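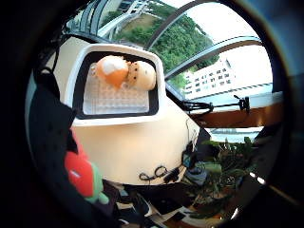 Slide 1. What we were shown at Pridenitz

Let this one sit while people find seats. Then start with who went: me, Consuelo Montes and Makis Panagiotou, to the Landinside open day on Aug 9, 2026. We paid our own train fare. Landinside has not seen these notes.

Say early that I liked the people there. The doubts are about the claims.

The invitation promised "household-ready manipulation." Ask the room what they think that phrase means. Take two answers, no more, or we lose the Q&A.

Then the task itself. Soft toys, an orange one and a tan one with dark dots, to be picked up and put somewhere else. Light, squashy, easy to tell apart by color. If you were choosing things that forgive a bad grip, you would choose these. I asked Joon-young Hong, who ran the session, whether we could try a glass or a wet sponge. He said those were "on the roadmap." Read that out in a flat voice and move on.

Slide 2. Who does the work

The brochure has one line on human input and four pages on the software. On the floor it felt like the other way round. The skill in the demonstration data is a person's skill. Someone has to use the hand tool, do the job, do it again, and throw out the takes that went wrong. Hong gave a figure of 1724 recorded runs for this one task. I wrote it down and asked how many had been thrown away. He did not have that number with him, and it hasn't come by email yet either.
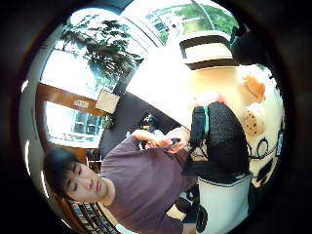

Pridenitz: handling a small dark object next to the black bag.

Pause on the caption. Visitors tend to look at the machine. I'd like this audience to look at the hands for once. Ask who pays for that time, and whether it shows up in the price per unit. In the Wenden quote it did not.

If anyone asks about Wenden: that is the pilot Nektarios Margaritis told us about in the spring. He has agreed to be named. Keep it short, he is in the third row.

Slide 3. The success rate

Landinside says "over 90 percent." My problem is with the bottom half of the fraction. Over how many tries, in what room, with whose toys? We watched about 400 seconds of autonomous operation across the whole afternoon, by Makis's stopwatch. The rest was talk, setup and coffee. I can't confirm 90 percent from that and I can't rule it out.

Things I'd want before believing it:
Tries counted from the first attempt, with resets included.
A stranger placing the objects.
The same test in a second room, at night, with the lamps on.
Video with no cuts.

That third point matters more than it sounds. The room has large windows with trees and a white building outside, and daylight pours in.

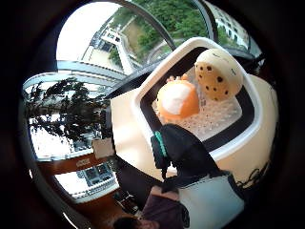
None of those tests is expensive. Areti Chatzigeorgiou ran something close to them at Stergiou with 2 people and a borrowed meeting room, and her report was useful mainly for its list of failures. I asked Landinside for their list. Hong said they "learn from every run," and I'm sure they do, but I had asked for a list.

Be fair at this point. He answered more questions than most vendors would, he let us stand close, and he never claimed the thing could cook. Consuelo thinks I am being too hard on a small team and she may want to say so. Let her.

Slide 4. What I would tell a buyer

Don't sign on the strength of an open day. Bring your own objects in your own bag and don't say beforehand what they are. Ask to see the person who collects the data and talk to them without the sales lead present. Ask what happens to the price when the task changes, even slightly, say from a toy to a rolled pair of socks.

And go back on an ordinary working day. We have asked for a second visit. They offered a video call.

Questions. If time is short, skip the price table and go straight to Nektarios.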